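Section 4. Open Day Demonstration: Setting Up the Tabletop Station
Asham hand-held gripper, Brindton site guide 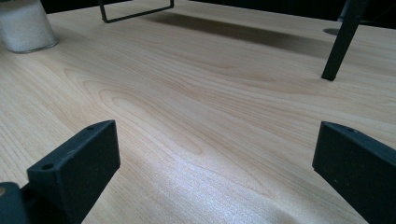 Figure 4-1. Gripper fingers apart over bare wood, with a frosted container and a black metal stand farther back.

Read this section before visitors come in. It was revised by Nazmiye Yüksel after the April open day, when the old instructions promised more than the tool could deliver.

1. Wipe the table and let it dry. A glossy top throws light back at the camera. The sales sheet says glare makes no difference. We have not seen proof of that, so turn off any lamp shining straight down on the work area.

2. Place the props toward the far side of the table. Keep the space between the fingers clear until the demonstration starts.

3. Check both fingers for play. Scuffs and dust are fine. A finger that wobbles is not, and tightening it in front of guests looks bad.

4. Open the gripper fully, then close it on nothing, 2 times. If it sticks, stop and swap in the spare.

5. Run one practice pick with the same object you plan to show. Do not switch objects because a visitor asks you to. If you do take a request, say out loud that it is untested.

NOTE: The brochure figure of 113 picks comes from one good afternoon at Gumarville with a single operator. Do not quote it as a success rate. Nobody wrote down the misses.

CAUTION: Glass can slip. Keep visitors' hands off the table while the fingers are moving, and do not lift glass above the tabletop.

6. Start the talk. Say plainly that a person is holding and moving the tool. Visitors often leave believing they saw a robot work by itself – correct this early.

7. Write down every attempt, including drops. Give the sheet to Aleksandra Wieczorek before packing up.

If the gripper fails twice in a row, end the demonstration and take questions. Restarting it with a crowd waiting has yet to help. For spare fingers, see Section 5.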